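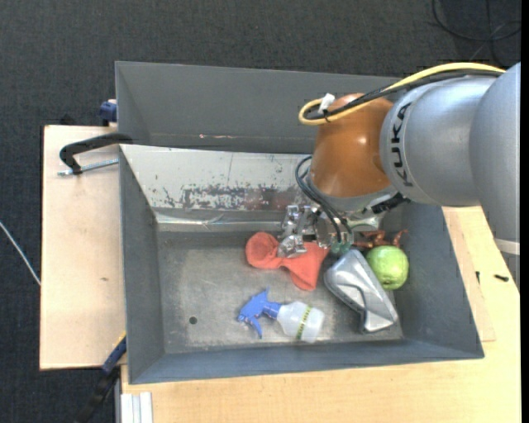

Robotics Workshop: Picking Cell Returned to Service

The bin-picking cell at the Trunelstead workshop is back in operation following its scheduled upkeep. The work was carried out by the Goodwin technical group and covered the arm's cable routing, the air supply to the gripper, and the mounting of the picking bin. Users who have booked time on the cell are asked to read the notes below before their next session.

Cables and hoses. The yellow cable on the KUKA arm follows the top of the arm and turns back in a tight loop beside the orange joint housing. The black cable runs alongside it and should stay there. The loop had tightened since the November inspection, and both cables have been given more slack at the last tie point before the wrist. After any change to the wrist or gripper, users must move the arm through its full working range at reduced speed and watch the loop throughout. If the cable pulls flat or rubs against the housing, stop the arm and report it.

The thin dark hoses to the gripper have been replaced along with 2 of the green fittings. Hoses are to be pushed fully home and tugged lightly by hand before air is turned on. They are meant to bow outward from the wrist. Please do not tie them down against the flange, where they will kink as the wrist turns.

Bin mounting. The gray metal bin is held by clamps, and its position is part of the cell's calibration. The clamps were loosened for cleaning and have been reset. They should be checked by hand at the start of each session and must not be used to hold other equipment. If the bin has been knocked or a clamp has slipped, the calibration routine in the Kollwood control software must be run again before any picking takes place. The routine requires 4 reference points and may be run by any user who has completed cell training.

The scraped and peeling patches on the bin's whitish panel are known and do not need to be reported. They do affect the depth readings near that side, and a revised mask has been loaded to allow for them.

Test objects. Acceptance picks are made with a mixed set chosen for differences in shape and surface, including a crumpled red cloth, a spray bottle, a shiny molded piece and a round green fruit. The cloth remains the hardest of these for the metal fingers, which should close on a raised fold and keep clear of the bin floor. Scuffing of the floor is expected, but fresh gouges should be entered in the log along with the program in use at the time.

Spare fittings and hose are kept in the Grirnden store under part list 316. Items taken from the store should be signed for on the same day.

The next upkeep period will be announced in this newsletter. Bookings are open as usual through the workshop calendar, March 2021 sessions included.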